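Student Work > Design Projects > Spring Reports

A Better Place to Fold a T-Shirt: My Project Report

April - by a second-year student, Lanz Hall, Westard College

My project for the Everyday Spaces class was about folding laundry, which got a laugh when I pitched it, and then about half the class wanted to tell me how they fold their shirts. So I knew I was onto something! The brief said to pick a chore people do standing up and make the place where they do it better. We had 2000 words for the written part, and I've cut this web version down a bit because the original had a long section on drawer sizes that even I got tired of.

I started in the laundry room at Lanz Hall. It has washers along one wall, dryers along the other, and one narrow shelf by the door where you're supposed to fold. The shelf is deep enough for socks. For a T-shirt you get the body on there and both sleeves hang off, or you turn it and the hem hangs off, and either way you end up holding part of the shirt against your stomach. Most people I watched gave up and carried everything upstairs in a heap. I do the same thing. My clean clothes live on my desk chair until they get worn again.

So the question I wrote down was pretty plain: how much flat space does one shirt need, and where does the basket go while you're working on it?

What was on the table

I kept the setup simple. White rectangular tabletop, light walls around it, one basket, a few bright things to put in the basket and a dark green T-shirt to fold. I wanted strong colors on white so that I could tell one item from another when I was going through my notes later. The first try was with white undershirts from my own drawer and it was hopeless. I couldn't tell where the shirt ended and the table started, and wrinkles didn't show at all.

The basket is plain white plastic with holes in the sides. I like this kind much better than the solid ones because you can sort of see what's left without digging. If there's red in there, you see red in the holes. It also weighs next to nothing, so you can shove it around with your elbow when your hands are full.

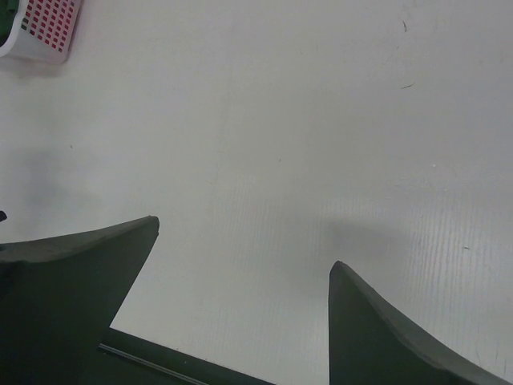
The basket in its corner of the table, red showing through the square holes and a little dark green inside.

Where the basket goes turned into the biggest part of the project, which I did not see coming. I had it down as a small detail. My plan was to put it in the middle at the back, so that a left-handed and a right-handed person would be treated the same. That seemed fair on paper. At a real table it sits right where the top sleeve wants to go, and you spend the whole time nudging it back and then pulling it forward again to reach in.

Next I tried it on the floor. Bending down for each item is fine for a small load and miserable for a big one, and I say that as someone with a young back. Then I tried it on a chair next to the table, which worked well right up to the point where I wanted to sit down.

The back left corner won. It leaves one long clear stretch of table, and your reach for the next item goes off to the side, away from the shirt you've just smoothed out. If you drop a red towel across a half-folded shirt you've lost your fold, and with the basket in the corner that happened a lot less.

How the shirt goes down

I had always put a shirt down with the neck at the top, like it's hanging in a store. It's how I learned it at home in Nodden and I never thought about it. But a table is wider than it is deep, so a shirt placed that way uses up the short direction and leaves a lot of white on both sides doing nothing. Turning the shirt sideways fixed that. Hem to the left, neck to the right, one sleeve pointing at the back wall and the other one pointing at you. Now the long part of the shirt runs along the long part of the table, and there's still space for the basket in its corner.

It feels wrong for the first few shirts! You keep wanting to spin it around. After that I stopped noticing, and these days I do it on my bed too. The fold itself is the regular one: far side in with its sleeve turned back, near side in over it, then bring the hem up to the neck.

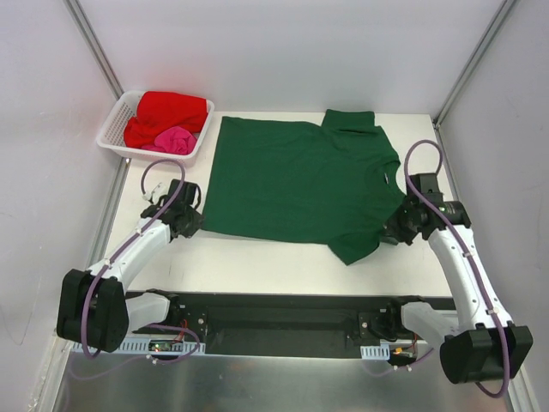 The other thing I changed was how long I spent on smoothing. My early notes say things like "get it perfectly flat," and I was going over every shirt with both palms like I was icing a cake. Soft little wrinkles in the middle of the body don't matter, they end up inside the fold. What matters is the edges. If the hem is straight and the sleeves aren't bunched up under the body, the rest comes out fine. If the hem is on a slant, the finished shirt is a slanted shirt, and it leans on the pile and takes its neighbors down with it.

I also started looking for the label inside the collar before doing anything else. It's an easy way to know which end you've got when the shirt comes out of the basket as a ball. For shirts with a printed neck and no sewn label I had nothing, and I still don't.

For the record I did 200 folds over the course of the project. I got faster, which you'd expect, so I'm careful about saying that the table did it. I asked my class about this and the best suggestion was to go back to the old shelf at the end and time myself there as well. I did that and the shelf was still terrible. I was quicker at being annoyed by it, though.

Walls and light

I had planned to skip the surroundings completely and only write about the table. Then I tried folding dark clothes in the laundry room in the evening and saw (or didn't see) the problem. There's one light overhead and you're standing between it and the shirt. Your own shadow lands on the exact part you're trying to line up.

Light-colored surroundings help a lot. They bounce some of the light back at the table from the sides and the shadows go soft. Color comes back too - a red thing in a white basket will put a faint red glow on a pale wall behind it, and the first time I noticed that I went hunting for a stain.

I looked at a few materials for side walls and wrote to a supply store called Trirkham to ask about small cut sizes. Painted board is cheap and marks easily. Fabric is nice to look at and would be full of lint within a week, in a laundry room of all places. The one I liked best was translucent corrugated sheet, the kind with thin ribs running through it. It doesn't give you a harsh bright spot, it sort of spreads the light along the ribs, and you can wipe it down.

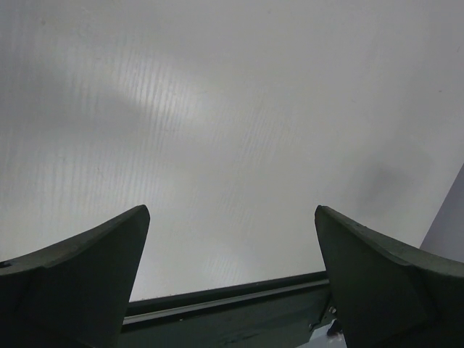
Corrugated panel, light gray, with the fine ribs catching a patch of soft light.

I got a bit carried away here and spent a whole Sunday reading about corrugated sheet. My teacher's note in the margin was "interesting, but is this still about folding?" Fair.

What it would cost

I priced a version for Lanz Hall with a proper table, side panels and a couple of baskets, and it came to $470. My first version was a lot more because I'd put in a custom tabletop. An ordinary one does the job as long as it's white, or close to white, and doesn't have a raised lip on the front edge. Lips catch sleeves. I'd leave the shelf by the door where it is, people put their detergent on it.

Things I'd do differently

I only tested with T-shirts, and mostly with one T-shirt. Pants are longer, hoodies are a nightmare, and fitted sheets deserve their own class. I'd also test with more people. I'm right-handed and on the short side, and the back left corner might be a bad spot for somebody who's neither. One classmate who is left-handed tried it and moved the basket to the other corner without asking me, so there's a hint right there.

I'd measure table height properly too. I used whatever height the table was and my shoulders had opinions about it by the end of a long session.

And I'd take better notes. There's a page from March that says "basket good, sleeve bad" with three underlines, and I have no idea which sleeve.

The full report with the drawer section is in the binder at the Westard design office, on the low shelf by the window. Ask at the desk if it's been borrowed.

Contact the Design Projects page | © Westard College student work | Back to top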